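Notes on a Spring Without the Second Phone

This post continues a series on household communications begun on this site in February. Earlier installments addressed the landline and the shared calendar. The present one concerns the retirement of old telephones, a matter in which this household has been negligent for a long time.

An inventory of the hall drawer was completed before any decision was taken. It produced 9 handsets, of which the oldest had been purchased in Werora for a summer of travel and used for little else. Several had been kept as spares. One had been kept for its photographs, which had in fact been copied twice already, once to a disk and once to the computer upstairs. The remainder had been kept out of habit.

The first task was to establish what each device still held. This required a charge of several hours in most cases, and the correct cable in all cases. Readers planning similar work are advised to gather the cables first. An entire evening was lost to a connector that fit nothing else in the house and was eventually found inside a camera bag.

Messages proved more difficult than photographs. The older handsets store them in a form that newer ones decline to read, and the method finally adopted was to read them on the original screen and copy by hand those worth keeping. There were 31. Most were from my late aunt, who signed every text message with her full initials and considered punctuation a courtesy owed to the recipient. They now occupy a few pages in a notebook, and the notebook is in the desk.

Contacts were handled next. The combined lists ran to 170 entries after duplicates were removed. Many were numbers for businesses that have since closed, including the bicycle shop on the Ostutby road and two separate dentists. A number was retained if anyone in the house could say who would answer it. By that rule, 51 were carried forward.

Accounts required the greatest care. A telephone that has been out of service for years may still be the registered device for a bank or a mail service, and erasing it before that registration is moved can lock the owner out. Each account was opened on the current telephone and its list of approved devices reviewed. Two old handsets were still approved for purposes long forgotten, and both were removed. Only then was the erase function used, followed in every case by a second start to confirm that the welcome screen appeared.

The small cards were taken out and cut in half with kitchen scissors. Memory cards were kept, labeled with a pencil, and placed in an envelope. The labels give the year where it was known.

Disposal was considered under three headings: gift, sale and recycling. One handset went to a neighbor's son who wished to use it for music. The offers made for the others were low enough that the postage would have consumed a good part of them, and sale was abandoned. The recycling counter at Ngata accepts telephones in the morning until 11:30 and does not accept cases, which must be removed beforehand. Chargers are taken in a separate bin by the door.
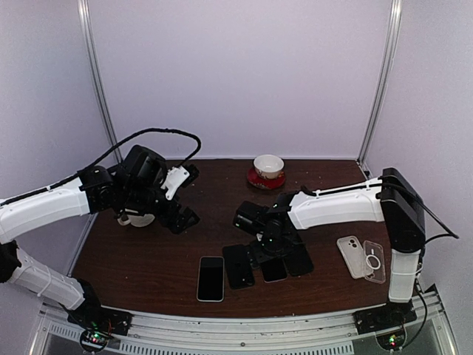 Everett Castellanos wrote in response to the February installment that the spare should never leave the house entirely, that a storm at Trikura once left him without a working telephone for two days, and that an old handset with a charged battery would have spared his daughter a long drive to check on him. He recommended that one be kept in a kitchen drawer with its charger wrapped around it.

His advice has been adopted in part. One handset has been retained, erased and fully charged, and it is kept with the flashlight and the spare fuses. Its battery will be inspected when the smoke alarms are tested. Emergency calls should be possible from it without a paid plan, though coverage at the back of the house is poor and the front step is preferred for any call of consequence.

The hall drawer is now used for gloves. The next installment will take up the question of passwords written on paper, on which the members of this household do not agree. Correspondence on that subject may be sent to the usual address and will be answered as time permits.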